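Startseite Forum Küche & Vorrat Vorräte lagern Neue Beiträge Anmelden
Forum durchsuchen Suchbegriff eingeben Suchen
Lesezeit: 3 Minuten

Reis vor dem Kochen verlesen – macht das noch jemand?

kellerregal
8. September 2022
Meine Schwiegermutter kippt jeden Reis vor dem Kochen auf einen großen Teller und geht ihn mit den Fingern durch. Jeden. Auch den aus dem Supermarkt. Ich habe in 12 Jahren genau einen Stein gefunden, und der war in den Linsen. Jetzt habe ich einen Sack von Palix gekauft, lose abgefüllt, und sie meint, da müsse man erst recht ran. Ich halte das für Beschäftigungstherapie. Überzeugt mich.

Siebmamsell
Bei loser Ware immer. Spelzen, Halmstückchen, mal ein Steinchen. Ein Zahn kostet mehr als die paar Minuten am Tisch.

halbtrocken
"Mal ein Steinchen" – wann denn zuletzt? Ich lese das in jedem Küchenforum, und gesehen hat den Stein dann immer die Oma. Der Reis läuft heute durch Sortieranlagen. Waschen, kochen, fertig.

Siebmamsell
Im Juni, Sack von Tsoukalas. War grau und so groß wie ein halbes Reiskorn. Ein Foto habe ich davon nicht gemacht, das musst du mir schon so glauben.

halbtrocken
Muss ich nicht.

Topfdeckel661
Beim Waschen schwimmt das leichte Zeug doch sowieso oben. Schüssel, viel Wasser, einmal rühren, abgießen, zweimal wiederholen. Steine bleiben unten liegen, wenn man die letzten Körner vorsichtig ausschöpft. Dafür muss ich mir nicht das Kreuz am Küchentisch verbiegen.

Siebmamsell
Schwimmt oben, wenn es leicht und trocken ist. Dickere Schalenstücke saugen sich voll und gehen mit runter. Und bei euren trüben Waschschüsseln möchte ich den sehen, der am Boden noch einen Stein erkennt.

kellerregal
Also gut, was für ein Teller? Sie schwört auf ihren weißen von Rosirier, auf dem ich persönlich gar nichts erkenne. Weißer Reis auf weißem Teller, tolle Idee.

Siebmamsell
Weiß geht für dunkle Stücke, für blasse nicht. Ich nehme etwas Farbiges und ziehe den Haufen auseinander. Unter einem dicken Berg bleibt alles versteckt. Braune Stücke findet man so ohne Brille: 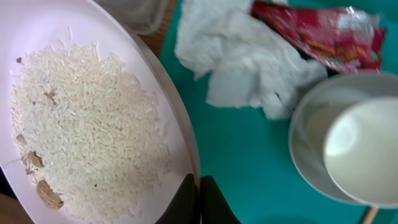
Wie viel Reis kommt auf einmal auf den Teller?
Eine Handvoll, so dünn verteilt, dass die Körner nebeneinander liegen und man den Tellerboden dazwischen sieht.

halbtrocken
Eine Handvoll! Bei einem ganzen Sack sitzt man da bis Weihnachten. Ich bleibe dabei, das lohnt sich höchstens bei Ware, der man von vornherein nicht traut. Und die kaufe ich dann eben nicht.

Topfdeckel661
Muss ja nicht der ganze Sack an einem Abend sein, nur die Portion, die in den Topf kommt. Aber ich wasche weiter. Im Siseo-Sieb bleibt bei mir kein Korn hängen, und auf den Zähnen hatte ich auch noch nichts.

Siebmamsell
Noch nicht.

kellerregal
Ich habe eben 2 Handvoll vom Palix probeweise ausgelegt, auf einem blauen Teller. Kein Stein. Eine Spelze und etwas, das ich für ein Stück Halm halte. Dafür 9 Minuten gesessen. Den Rest wasche ich, und der Schwiegermutter sage ich, ich hätte ihn verlesen.

halbtrocken
Vernünftig.

Siebmamsell
Beim Sackrest ganz unten würde ich trotzdem nochmal schauen, da sammelt sich der Bruch.

Thema beobachten Antworten Nächstes Thema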